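Sinwood Semora 7 Wireless Game Controller

Home > Gaming > Controllers > Semora series

Item no. 565
Availability: in stock, ships from the Murico warehouse

Overview

The Semora 7 is a full-size wireless controller for PC, Android and iOS. It connects over Bluetooth or through the supplied 2.4 GHz USB receiver, and it can be used wired with any USB-C data cable. The layout is standard: two offset analog sticks, a directional pad, four face buttons, two bumpers and two analog triggers. Two extra rear buttons can be assigned on the controller itself without software.

The previous model, the Semora 5, remains on sale while stock lasts. The shell is the same size on both, so grips and charging stands made for the Semora 5 also fit the Semora 7.

Sticks and triggers

Both sticks use magnetic sensors in place of carbon-track potentiometers. There is no contact wear in the sensor, and the default dead zone is set to 5 percent. Sports and racing titles that apply their own dead zone will add it to this value. If steering or player movement feels slow to start, set the controller value to zero and adjust in the game only.

Trigger travel has two positions, selected by a slider next to each trigger. The long setting gives the full analog range. The short setting behaves as a switch and sends full input as soon as it is pressed – do not use it for throttle or brake.

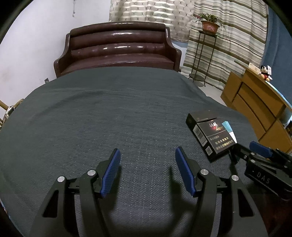
Can the Semora 7 be paired with a phone and a PC at the same time?

The controller stores one Bluetooth pairing and one receiver pairing, but only one is active. Move the mode switch on the back to change between them. The change takes a few seconds, and the game may pause during it.

Specifications

Connection: Bluetooth, 2.4 GHz receiver, USB-C wired
Supported systems: Windows, Android, iOS
Stick sensors: magnetic
Triggers: analog, two-position travel
Rear buttons: 2, assignable
Vibration: 2 motors, 5 levels including off
Battery life: up to 62 hours by receiver, vibration off
Charging port: USB-C
Colors: slate, sand

Battery life is lower with vibration on, and lower again over Bluetooth. The controller shuts down after 7 minutes without input. This timer cannot be changed on the controller but can be turned off in the Sinwood desktop tool.

Firmware

Units made before August ship with the older firmware, which does not report the rear buttons as separate inputs on Windows. Update through the desktop tool with the controller connected by cable. Wireless update is not supported. Saved button assignments are erased by the update and have to be entered again.

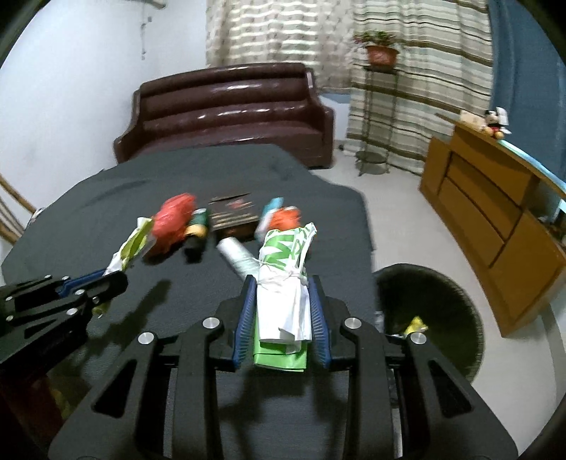
Blue gripping pads on a folded bag, white and green.

In the box

Controller, USB receiver, USB-C charging cable, quick start sheet. A wall adapter and phone clip are not included. The Akbulut phone clip fits all Semora models and is listed under Accessories.

Warranty and returns

The warranty covers faults in the sticks, triggers, buttons and battery. It does not cover liquid damage or units opened by the owner. For a return, include the receiver – it is matched to the controller at the factory and is not sold separately. Keep the item number at hand when contacting support.

Related items

Semora 5 wireless controller
Semora charging stand
Akbulut phone clip
Replacement stick caps, pair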